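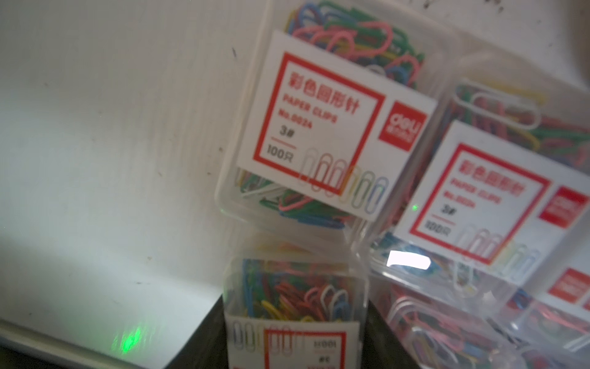 How many people fit on one Usix touring sled?

Each Usix carries 2 riders, a driver up front and a passenger behind on the raised seat, and the machine is happiest when both of them lean into the turns together.

We've been renting out the Usix at our Kekutura base for a good few winters now, and it is still the sled we hand over most gladly to folks who have never been on snow before. The thumb throttle is gentle, the windshield is tall enough to keep your chin warm, and the handlebars are heated (you will thank us up on the ridge!). There's a small trunk behind the passenger for a thermos, spare gloves and whatever snacks you can't live without.
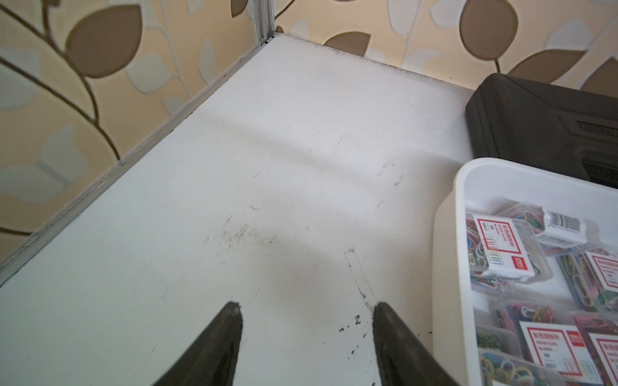

The passenger gets heated grips too, along with a proper backrest — a lot of touring sleds skimp on that, and by the second hour you feel it. The track is long and wide, so the ride stays smooth over the bumpy stretch by the creek, and reverse is a simple push button, handy if you overshoot the parking spot at the Prandov overlook like so many of us have.

Rental includes helmet, goggles, a full tank and a guide for every group. Our standard loop is 12 miles and leaves at 10 in the morning. Drivers need a regular license, and passengers must be tall enough to rest both feet flat on the boards. Bibs and boots from Saengthong are available at the front desk in most sizes, kids' included, and we'd suggest trying them on the evening before if you're staying nearby.

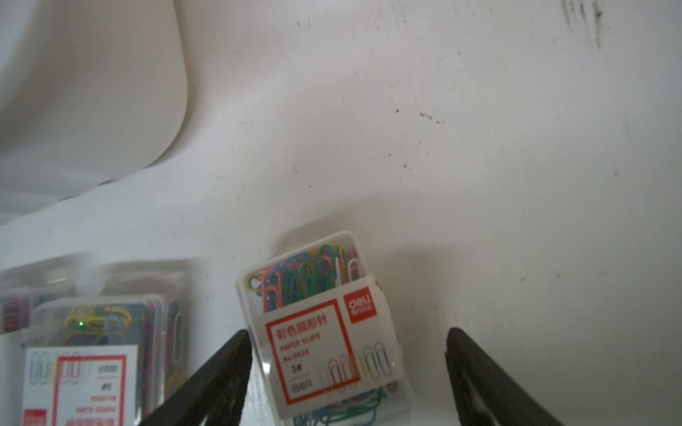 Booking is easy, and you can do it by phone or at the desk any day but Thursday, when the sleds are in for service. The season opens in November if the snow is kind. Bring your signed waiver, one for each rider, and please keep the pages together; a plain paper clip is plenty, and the colored plastic-coated ones are nice because a family can pick one color and find its own stack in a hurry. A deposit is due when you book, and you can move your date up to 20 hours before your ride at no charge.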